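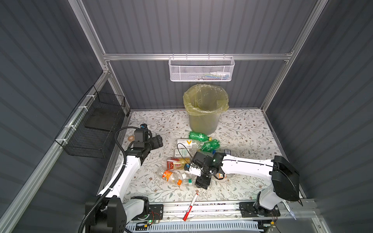
Bouteilles en plastique et carton au pied de la corbeille, sac jaune replié sur le bord.

Tedirgate, tri des déchets d'emballage

Contenu : 114 séquences, dont 14 à l'écart (étiquettes illisibles).
Classes : bouteille, carton, divers. « Divers » est un fourre-tout, à prendre avec méfiance.
Limites : tout finit dans un seul sac, donc parler de « tri » me paraît généreux. Le fond à feuillages revient trop souvent. Score annoncé par Moser : non reproduit.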